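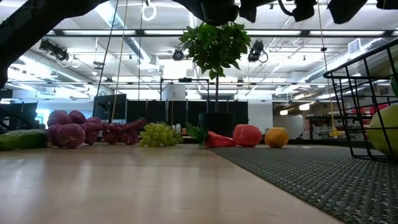

What do officers pass on to each other when one shift ends and the next begins? Mostly they pass on unfinished jobs and warnings about particular addresses, and most of this is said aloud and never written down.

Figure 4. Cucumber, red onions, and red and green grapes on a wooden tabletop.

4. Handover between shifts at Hamton and Suvham

4.1 How the handover is organised

Both stations run a short meeting at each change of shift. At Hamton it is held in the parade room and led by the outgoing sergeant. At Suvham, where the station is smaller and a sergeant is not always on duty, it is led by whichever constable has been on the desk. Force policy says that the meeting should cover open incidents, missing persons, vehicles off the road and any risk to officers. It does not say in what order, and it does not say who should write things down.

The observations were made by Bianka Oláh and Walid Chamoun, who sat in on 60 handovers between them. They did not record sound. They took notes by hand and typed them up the same day, and each read the other's notes before coding began. Where they disagreed on what had been said, the item was left out of the analysis. The coding scheme was drawn up by Hajnalka Fekete, who had not visited either station and worked only from the typed notes.

Items raised in the meetings were compared with the entries made in Vidis, the incident log used at both stations. An item counted as written if any entry from the outgoing shift mentioned it, however briefly. A single line reading "see previous" was counted as written only if the previous entry could be found. We took 200 items for this comparison, chosen at random from the full set.

4.2 What was said and what was written

Open incidents were nearly always in the log. This was expected, as an incident cannot be left open in Vidis without a name against it. Vehicles were also well covered, although at Suvham the details were kept on a whiteboard by the back door and copied across when somebody had time.

Warnings about people and addresses were a different matter. Officers told each other that a man had been released and was likely to go back to his sister's flat, that a dog had been moved from the yard into the hallway, or that a caller who sounded calm on the telephone had not been calm at the door. Few of these remarks reached the log. When asked, officers gave several reasons. Some said that the system had no suitable field. Some were unsure whether they were allowed to write down a suspicion about a named person. One constable at Hamton said that he wrote less than he used to since a log entry of his had been read out in court.

Written warnings also varied in quality. The marker for violence could be set by any officer but removed only by a supervisor, and it was rarely removed. At one address in Hamton the marker referred to a tenant who had moved out before most of the current shift had joined. Officers knew this and ignored the marker. A new officer, or one sent over from another town, would have had no way of knowing.

Position in the meeting seemed to matter too. Warnings were usually given last, after vehicles and staffing, and by then people were often on their feet. On seven occasions a warning was given to one officer in the corridor after the meeting had closed — in each case the address was on that officer's beat, but in none of them was the officer certain to be the one sent if a call came in.

4.3 Officers' own accounts

Interviews were carried out at the end of the observation period. Officers at both stations thought well of the handover and did not want it replaced by a written form. They said that they could judge how serious a warning was from the way a colleague told it, and that they could ask questions. Several had worked at Lengyel, where the meeting had been dropped for a time in favour of a printed sheet, and they remembered the sheet as something that was signed and left on the desk.

At the same time, most could think of a call they had attended without knowing something that a colleague knew. These were usually calls to a home and not to a public place. The accounts were told without much blame. A typical one involved an officer who had been on leave, came back in the middle of a run of shifts and missed the meeting at which the address had been talked about. Absence of this sort is ordinary, and neither station had a fixed way of catching people up. At Suvham the desk constable would try to do it if the morning was quiet.

Control room staff gave a different picture. They do not attend the handover at either station and see only what is in Vidis. The control room manager, Géza Nyitrai, said that his operators often heard about a risk for the first time over the radio, from an officer who assumed that they already had it. He would have liked a short call from the sergeant after each meeting. Sergeants were not against this but pointed out that the end of the meeting is when the telephone is busiest.

4.4 Changes tried during the study

In March the sergeants at Hamton agreed to move warnings to the start of the meeting. Nothing else was changed. The observers' notes suggest that more questions were asked about each warning after the move, and the corridor conversations became less common, though they did not stop. The number of warnings entered in the log stayed much as it had been.

Suvham tried something else. Tamás Deák, then the training officer, put a bound book on the desk in which anyone could write an address and a line of text. The book filled quickly. It was popular with officers coming back from leave, who read it over their first tea of the shift. It was also a problem, as it held personal details outside the log and had no rule for when a page should be destroyed. The book was withdrawn on the advice of the records office and its contents were checked against Vidis by hand — a slow job, shared between the desk constables over the following weeks.

We did not test either change against a comparison station, and the shifts at Hamton and Suvham differ in size, workload and length of service. The effect of moving warnings to the start of the meeting should be read with that in mind. Section 5 returns to the question of who may remove a marker, and sets out the wording that was later put to both stations.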